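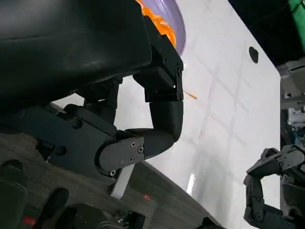 What does the Saarela edition of Weriritz contain that earlier printings left out?

It restores 14 chapters of the original serial text, which were dropped when the novel was first issued as a single volume.

JUMVILLE, Wednesday, September 13, 2023 - Saarela Press will publish a restored text of the science fiction novel Weriritz in January, edited and introduced by Eduardo Aguiar. The book is the first title in Flarkon, a new series of out-of-print speculative fiction.

Weriritz is set in a river port of the same name after the failure of its water supply. The port is closed to shipping on the first page and stays closed for most of the story. The narrator, a clerk in the harbor office, records the rationing orders as they are issued, and the early chapters are built almost entirely from those orders and his notes on them. The second part follows a group of residents who leave the port on foot and try to reach the reservoir upstream.

The novel first appeared in magazine installments. For the book version, the text was shortened to fit a fixed page length. Most of the cuts fell in the second part, where the journey upstream was reduced to a summary and two secondary characters were removed. One of them, the pump engineer, is still mentioned by name in the final chapter of the short version, although readers of that version have not met her. All later printings follow the short text.

Aguiar used the magazine installments as copy-text for the new edition. Where the installments and the book version differ by a word or a phrase, the installment reading has been kept unless it is an obvious printing error. Where the book version contains passages that are absent from the serial, these are given in an appendix with the point of insertion marked. Spelling and hyphenation follow the serial and have not been modernized. Chapter numbers have been reset to run in one sequence, and a table at the back matches the new numbers to the old ones.

"The short text reads as a novel about administration with an expedition attached," said Aguiar. "In the serial the two parts are close to equal in length, and the rationing orders from the first part are quoted back by the walkers in the second. With the cuts in place those quotations are gone, so the orders look like background. I have tried to keep my own notes brief and to put them where they can be ignored."

The introduction covers the publication history, the order in which the installments were printed, and the treatment of dates in the story. The narrator's calendar skips one week between the sixth and seventh chapters. The error is present in both versions and has been left as it stands, with a note.

The restored text includes the map of the upper river that accompanied the opening installment. It has been redrawn at a larger size for legibility, with the original place names and scale retained. The map was not included in any of the book printings.

Flarkon is planned as a series of complete texts in a uniform format. Each volume will carry an introduction, a note on the text and a list of variants. The second title has been selected and will be announced after Weriritz is published. The series will be limited to novels and linked story cycles; single short stories and abridged works will not be considered.

Publication details

Title: Weriritz: The Restored Text
Editor: Eduardo Aguiar
Series: Flarkon, volume 1
Publisher: Saarela Press, Jumville
Format: paperback, sewn binding
Print run: 300 copies, first printing
Publication: January
Contents: introduction, note on the text, novel, appendix of book-only passages, list of variants, chapter table, map

Of the first printing, 100 copies are reserved for libraries and for teachers who wish to adopt the book for a course. Reserved copies that have not been claimed by the publication date will be released for general sale. Orders from individual readers are limited to 2 copies each.

Advance proofs are available to reviewers on request from the Saarela Press publicity desk in Jumville. Proofs do not include the map or the final list of variants, and quotations should be checked against the finished book. Requests should state the name of the publication and the expected date of the review.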